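데이터 구축 사업 소식: 화장대 정리 작업 시연 수집, 2단계 일정에 들어가

스토나노(Stonano) 조작지능연구센터는 양팔 로봇의 일상 물품 정리 능력을 학습시키기 위한 시연 데이터 수집 사업의 2단계 일정에 착수하였습니다. 본 사업은 지난 1월 퍼크소프(Pirkthorpe) 실험동에서 시작되었으며, 주방용품과 문구류를 대상으로 한 1단계를 마치고 현재 화장품 및 미용 도구를 대상으로 하는 작업군을 진행하고 있습니다.

2단계의 기본 과제는 거울이 달린 흰색 화장품 정리함을 중심으로 구성됩니다. 조작자는 원격 조종 장치를 이용하여 두 팔을 동시에 움직이며, 탁자 위에 놓인 물품을 집어 정리함의 서랍이나 옆 칸에 넣는 과정을 반복합니다. 한 회의 시연은 첫 물품에 접근하는 시점부터 두 팔이 대기 자세로 돌아오는 시점까지로 정의하며, 이 구간의 영상과 관절값, 그리퍼 개폐 신호를 함께 기록합니다.

센터가 이 작업군을 선정한 데에는 물품의 성질이 크게 작용하였습니다. 투명 비닐에 든 브러시 묶음은 조명에 따라 표면 반사가 달라지고 집는 위치에 따라 형태가 변합니다. 납작한 메이크업 퍼프는 탁자 면과의 높이 차가 작아 손가락 끝의 진입 각도를 세밀하게 조절하여야 합니다. 서랍 손잡이는 크기가 작으므로 당기는 방향이 조금만 어긋나도 정리함 전체가 밀릴 수 있습니다. 1단계 물품에서는 드물게 나타나던 이러한 조건이 화장대 작업에서는 한 회 안에 여러 차례 나타납니다.

퍼크소프 실험동 화장대 정리 작업대

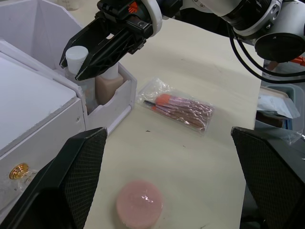

손목 쪽 카메라로 본 브러시 묶음과 분홍색 퍼프
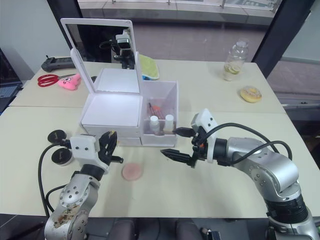
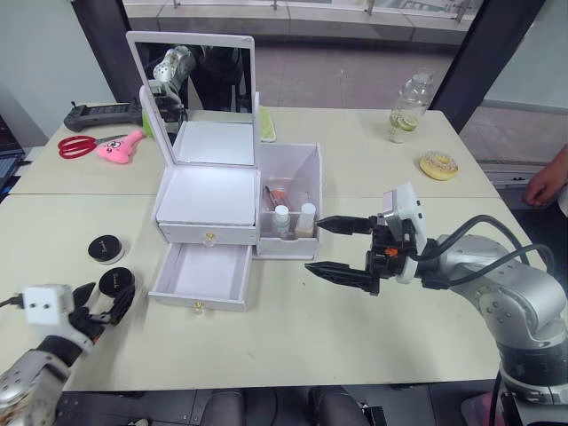 아래 서랍을 앞으로 연 상태의 정리함 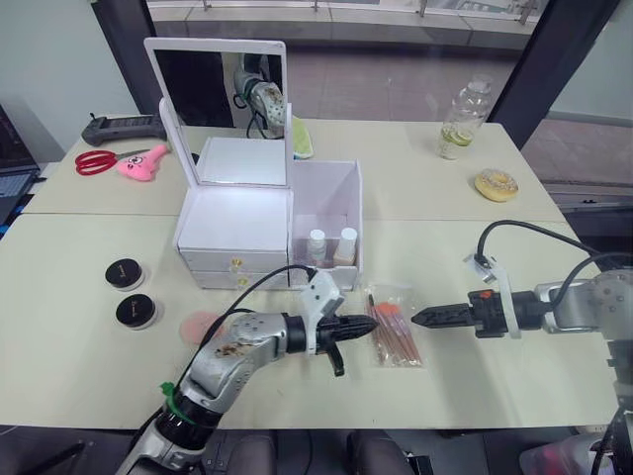

현재까지 수집된 시연은 모두 1912회이며, 이 가운데 903회가 1차 검수를 통과하여 학습용 목록에 등록되었습니다. 나머지 시연은 검수 대기 중이거나 재분류 절차를 밟고 있습니다. 검수는 영상 확인, 시간축 정합 확인, 작업 구간 표시의 순서로 이루어집니다. 영상과 관절값의 시간 차가 허용 범위를 벗어난 시연은 보정이 가능한 경우에 한하여 다시 검수 대상에 포함합니다.

물품을 놓치거나 서랍을 끝까지 닫지 못한 시연의 처리 기준도 이번에 정비하였습니다. 1단계에서는 이와 같은 시연을 일괄 제외하였으나, 2단계부터는 조작자가 같은 회 안에서 스스로 동작을 바로잡은 경우 '복구 포함' 표지를 붙여 별도 목록으로 보관합니다. 학습 모형이 실패 직후의 상태에서 작업을 이어 가는 방법을 익히려면 해당 구간의 자료가 필요하다는 모형개발실의 의견을 반영한 것입니다. 복구가 이루어지지 않은 시연은 종전과 같이 학습용 목록에서 제외하되 원본은 보존합니다.

물품 배치는 57종의 배치표에 따라 변경합니다. 배치표에는 각 물품의 시작 위치와 방향, 서랍의 초기 개폐 상태, 작업과 직접 관련이 없는 주변 물품의 위치가 지정되어 있습니다. 가위나 물병, 봉제 인형 등 주변 물품을 함께 두는 것은 실제 가정의 탁자와 비슷한 조건을 만들기 위함이며, 조작자는 이들 물품을 옮기지 않고 과제를 마치는 것을 원칙으로 합니다. 같은 배치를 연속하여 사용하지 않도록 순서는 수집 프로그램이 정하며, 조작자가 임의로 바꿀 수 없습니다.

언어 지시문 작업은 놀니스(Nollness) 분소가 맡고 있습니다. 분소에서는 각 시연에 "퍼프를 위 서랍에 넣는다", "브러시 묶음을 옆 칸에 세운다"와 같은 짧은 지시문을 부여하고, 동일한 동작을 달리 표현한 문장을 추가로 작성합니다. 지시문은 시연 영상을 처음 보는 작업자가 독립적으로 확인하며, 영상의 내용과 문장이 일치하지 않을 때에는 작성자에게 돌려보냅니다. 왼쪽과 오른쪽의 기준은 로봇의 시점으로 통일하였습니다. 1단계 자료 중 기준이 다른 문장은 분소에서 순차적으로 수정하고 있습니다.

수집 자료의 저장 형식은 바우터스(Wouters) 형식 규격을 따릅니다. 기존 자료와의 호환을 위하여 손목 카메라와 머리 카메라의 영상은 각각 별도 파일로 저장하며, 시연마다 배치표 번호와 조작자 식별 부호, 카메라 보정값을 함께 기재합니다. 조작자의 성명 등 개인을 알 수 있는 정보는 자료에 포함하지 않습니다.

센터는 2단계 종료 시점까지 검수를 마친 시연을 2000회 가까이 확보할 계획입니다. 이후 이 자료로 학습한 모형을 동일한 작업대에 적용하여 과제별 수행 결과를 측정하고, 결과가 낮은 과제에 대해서는 추가 수집 여부를 검토합니다. 평가에 사용할 배치는 수집용 배치표와 별도로 작성하며, 평가가 끝날 때까지 수집 담당 부서에 공개하지 않습니다.

자료 이용을 희망하는 내부 부서는 센터 자료관리실에 이용 목적과 필요한 작업군을 기재한 신청서를 제출하여 주시기 바랍니다. 검수 대기 중인 시연은 제공 대상에 포함되지 않습니다. 외부 기관의 이용 절차는 2단계 자료의 정리가 끝난 뒤 별도로 안내합니다.

2021년 7월 13일
스토나노 조작지능연구센터 자료관리실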